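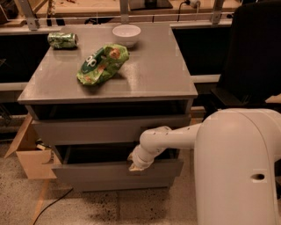

11 March 2023

Gray drawer unit, workshop side. Continuing from the January notes.

The unit came over from the Ekis storeroom with the Plurometti bench order and has been used as a snack and small parts station ever since. Main complaint is still the bottom drawer. It runs out fine for the first part of its travel and then drags on the left runner. Took it right out this morning, wiped both runners with a dry rag, and found a line of gray dust packed in behind the stop. Cleared it with a wooden stick. Put one thin coat of Ploneo dry lubricant on each side and worked the drawer in and out 40 times before putting anything back in it.

Drag is less but still there. I think the left runner is sitting a hair low at the back. There are 2 screws holding it and the rear one turns without biting. Needs a longer screw or a plug. Left it alone for now because the right size is not in the screw tray – the Srivastava assortment stops short of it. Part number on the old runner ends in 837, in case anyone is ordering.

Upper drawer: no trouble. Do not lubricate it, it already slides back too easily if the floor is even a little off level.

Top surface. It is smooth and a bit glossy and shows everything. What was on it today: a crushed green soda can on its side, a small white bowl with nothing in it, a crumpled green snack bag. The can should go in the recycling and the bag in the trash. The bowl belongs in the kitchenette. Same note as last time about sticky rings, they take the shine off if they are left over a weekend. Warm water and a drop of dish soap is enough. No solvent on that surface, please, we already have a dull patch on the other unit from somebody trying it.

Floor next to the unit: the cardboard box needs sorting. Anything that belongs to the bench goes back on the bench, the rest gets a label or gets thrown out. Flatten the box after. The black cable on the floor should be run behind the unit and taped down – it will end up under a caster of one of the chairs otherwise.

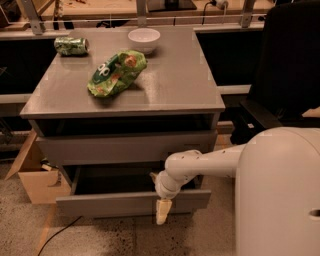

Can the lower drawer carry the heavy fastener tins while we wait for the screw?
Keep them out of it until the rear screw is replaced. Rags, gloves and tape are fine in the meantime, and the tins can stay on the bench.

Weighed the tins while I was at it. The full set comes to almost 200 ounces, more than I would want on that runner even when it is fixed. Suggest splitting them between the drawers, heavier ones toward the back.

To do
Longer screw for left runner, rear hole
Check level of floor under left side of unit, shim if needed
Sort box, flatten
Cable
New liner for the lower drawer, old one is curling at the front corner

Will redo the in-and-out test once the screw is in and write it up under the same heading.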